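The second life of the clear plastic bag

By Linnea Backlund

There is a drawer in my kitchen in Osbridge that no longer closes. It holds bags: the long clear ones that bread rolls come in, the stiff crackly ones that arrive around new pillowcases, and a great many of no known origin. I have been told for years that keeping them is a virtue. Lately I have started to wonder who has checked.

The case for saving is easy to make. A clear bag costs nothing the second time, and you can see what's in it. Home organizing columns love this. Put your ribbons in one, they say, your spare napkins in another, and you will never buy a divided box again. Zdeňka Jurčo has been teaching a household storage class at the Malinowski community centre since December, and she repeats the advice with real conviction. She also admits that her own linen closet slides onto the floor whenever she opens it.

I tried her method for three weeks. I emptied the drawer onto the dining table and kept 22 bags, which felt strict. Into them went doilies, birthday candles, gift wrap offcuts and the good tea towels.

The trouble showed up within days. Clear plastic is only clear when it lies flat, and it never lies flat. Fold it over something soft and it goes milky on one side and throws back the ceiling light on the other. I stood in the hallway holding a bag with something pink in it and could not have told you whether it was ribbon or a sock. I had to open it, which is what I used to do with the shoebox.
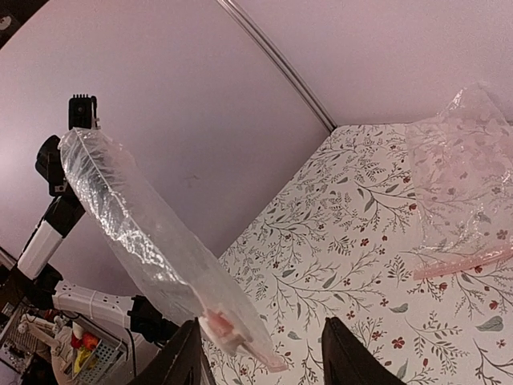 Two clear bags, one lying on a floral tabletop, the other hanging from a robot arm, with something pink and white bunched near its lower end.

Xuelian Bai runs a secondhand fabric stall in Drirnden and has little patience for any of it. "People bring me things in these bags and I take them out of these bags," she told me. She stores her remnants folded on open shelves, with the colour facing out. She did concede that a bag is handy on a rainy market day.

Then there are the people who would like to sell you a better one. Taveo offers a set of 21 zippered pouches in what it calls a calming range of sizes. I borrowed a set from a neighbour. The zippers are pleasant. The pouches slump exactly as the bread bags do, and now there is a matching pouch to keep the pouches in.

I have kept nine bags. The candles are still in theirs, and so are the napkins, which are white and can't be confused with much. The doilies went back to the shoebox. The drawer closes if I lean on it with my hip, and on Thursday we bought rolls.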